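Gondine: two-arm shelf stocking, workshop build
README for the recordings, last edited December 15, 2018

Gondine is a pair of table-mounted arms put together in the shared workshop at Walania. The job is to take cartons off the table and stand them on a small shelf, then take them down again. The folder holds the recordings made so far, the settings they were made with and a few notes on the build. If you only want the drawings for the base plates, they are in the Hladun folder and you can skip the rest.

What is in the folder

147 recordings, one folder each. Every folder has the video, the joint positions for both arms and a short text file with the operator's remarks. Joint positions are logged at 20 readings a second. Some of the text files are blank. Recordings from before November used the old gripper fingers and have been left out, as the grip width values do not match.

The arms

Both arms are fixed to black base plates at opposite sides of a butcher-block worktable and reach in over the top. The plates must be tight before every session. If one works loose the arm still moves normally, but the placing error grows through the session and you will blame the calibration.
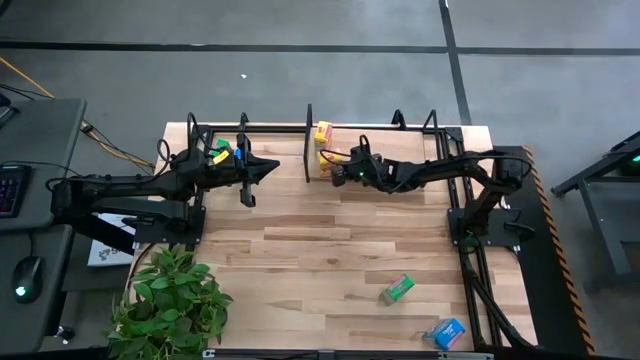 Left and right have separate calibration files. Do not copy one over the other, even for a quick test. The zero position of the right elbow was changed once, and the older value is kept in the file as a comment in case anyone needs to compare.

Cable loops at the elbow and wrist need enough slack for the full reach. Tie them with the arm stretched out, then fold it and check that nothing catches.

Cartons and shelf

The cartons are ordinary grocery boxes in different colours and sizes. Soft or crushed ones are swapped out. The shelf has a black metal frame with a light brown plank a short way above the table, and it is not screwed down. Push it back to its mark if it gets knocked. 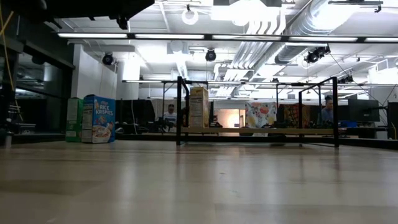 Rice Krispies box on the table, a taller carton on the left end of the plank.

Running a session

Start the Disora logger first, then power the arms. In the other order the first few seconds of joint data are missing. Home both arms, open both grippers, and put the cartons out by hand. Stop the logger before switching off. A session takes around 200 MB of disk, more if you leave the video running between attempts.

Known problems

Glossy cartons slip if they are gripped near a corner.
The ceiling lights reflect in the tabletop and upset the box finder. Lowering the exposure helps a little.
Folder names from version 2 of the logger use an underscore where older ones use a dash.

Still to do

Write the restart procedure for a stalled wrist motor. Add the shelf drawing to Hladun.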